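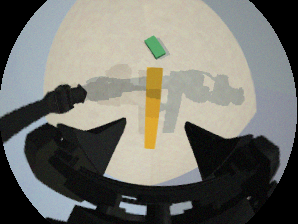 Call for participants: remote arm operators, paid casual shifts

Jidano is looking for people to teach a robot arm by doing the job themselves, first in simulation and then on the real bench at Encombe. You steer the arm with a hand controller, watch through the wrist view, and every move you make is recorded so the software can learn from it. We love this work and we'd like more hands in it!

You don't need a background in robotics. Some of our best sessions have come from bakers, drummers and a retired signwriter. What helps is patience, and being happy to repeat a small task until it feels smooth.

What you'll be doing

Beginners start with coloured blocks and bars on a simulated tabletop. You bring the open gripper down over a piece such as the yellow bar, close on it, lift, and set it where the task card asks. The wrist view takes some getting used to (the fingers are always in your picture, and so are the arm's shadows), but most people settle in during the first shift. After that come stacking, sorting by colour and handing a piece from one spot to another. Fumbled grasps are kept too, so please don't restart every time you miss.

Our goal for this round is 1000 good demonstrations. We have 441 so far, recorded by a wonderful first group, and there are 21 places open for the second.

The details

Shifts run three hours with a proper break in the middle. Pay is $25 an hour, training included. You must be 18 or over and able to get to the Clusis building, which has step-free entry and parking at the rear. Left-handed controllers are available. If you wear glasses, bring them, as the screen sits at arm's length.

Erlinda Tiongson runs the training shifts and will be beside you for your first two. Danylo Hutsuliak looks after the Kravchuk controller and will adjust the grip and speed to suit you. Tell him if it feels sluggish. He enjoys fixing that.

How to apply

Send Erlinda a short note by 1/23/19 with your name, the hours you could do and anything you like doing with your hands. No résumé needed. Sessions carry on until April, and you're welcome to join for part of that time.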